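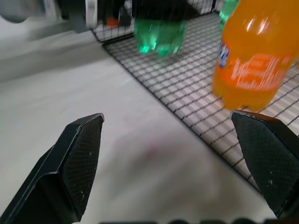 *Smooth light grey, slight pink and blue in the reflections*

## Matching a light grey when the surface picks up other colours

**kekine2**

I'm repainting the laundry and want the cupboard doors in a smooth light grey. I've got two sample pots from the Praseck range, 351 and 1663. On the lid they're close to identical. On the wall, 351 goes a bit pink in the afternoon and 1663 looks blue first thing in the morning. The room has one small window facing west and a cool white globe in the ceiling. The floor is staying as it is, pale grey vinyl.

Is there a neutral grey that stays the same colour all day, or do I have to pick the one I mind least? I'd like to buy the paint on Saturday if I can.

**Holub**

Go with white. Grey always looks like something else. We did our whole hallway grey and repainted it by March.

**flasska_reno**

You won't find one that stays the same all day. Pale greys show the colour of whatever light is on them, and a west window gives you warm light late in the day. You can narrow it down though.

Don't test on the wall. Paint two coats on a piece of stiff white card, leave a white border and let it dry overnight. Stand it upright where the doors will be, as a wall colour behind the sample will throw your eye off. Check it at 7 am, at midday and at night with the light on. The night one matters most in a laundry – that's when most people are in there.

Change the globe before you decide. Cool white will push 1663 further to blue. A neutral one might fix your problem for a few dollars.

Also look at the sheen. Gloss picks up colour from towels, detergent bottles and anything else nearby. Satin does it less. If your sample pots are flat and you're buying gloss for the doors, you haven't tested the right thing yet.

If you still can't choose, ask the paint counter for 351 at half strength on a 100 mL sample. Ours did it without any fuss, but it came out lighter as well as less pink, so do another card before you buy the big tin.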